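Hulteck Homes to fit new smoke alarms after flat fire at Clevier Court

August 2014

Hulteck Homes is to replace the smoke alarms in 2000 of its rented properties, following a fire at Clevier Court in which two tenants were treated for the effects of smoke.

The fire started in a second-floor living room in the early hours of the morning. Crews from Kaneko Road fire station put it out and all residents of the floor were led down the main staircase. The two tenants who needed treatment were allowed home later the same day. Seven flats were affected by smoke and water, and the households concerned have been offered temporary accommodation while repairs are carried out.

The fire service's report, received by Hulteck last week, found that the most likely cause was a phone charger left plugged in on a sofa. It also found that the alarm in the hallway of the flat had sounded, but that there was no alarm in the living room where the fire began. The building met the rules in force when it was last refurbished.

Under the new programme each property will have a mains-powered alarm with battery back-up in the hall and another in the main living room. The two will be linked, so that when one sounds the other does too. Work starts at Clevier Court and Flerow Street and will be finished across all the properties by the end of November.

Yulan Xiong, head of property safety at Hulteck Homes, said: "The alarm in the hall did its job, but it would have gone off sooner if there had been one in the living room as well. We are putting that right in every home on the list." 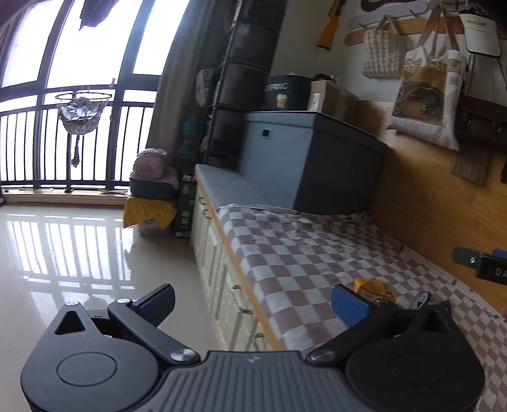
Tenants will receive a letter with an appointment at least a week before the fitters are due. The visit takes under an hour and the electricity will be off for part of that time. Fitters will also offer a short safety check of the living room, looking at sockets, heaters and where things are charged. A hard surface such as the top of a low cabinet bench, like the one in this room, is a better place for a charging phone than a bed or sofa, provided it is kept clear of papers and cloth. Where there is a large window, the fitter will check that curtains hang well away from any heater.

Olanrewaju Nnaji, who chairs the Clevier Court Residents' Group, said: "People were shaken up and they wanted to know what was going to change. We asked for linked alarms and we are pleased to be getting them. I would urge neighbours to be in for the appointment – or to ring and move it if they can't."

There is no charge to tenants and rents will not be affected. Leaseholders can have the same alarms fitted at cost price and should contact the office before the end of the programme.

Tenants who think their present alarm is faulty should not wait for their letter. They should report it to the repairs desk, which will arrange a visit.

Press contact: Brisa Bautista, communications officer, Hulteck Homes

ENDS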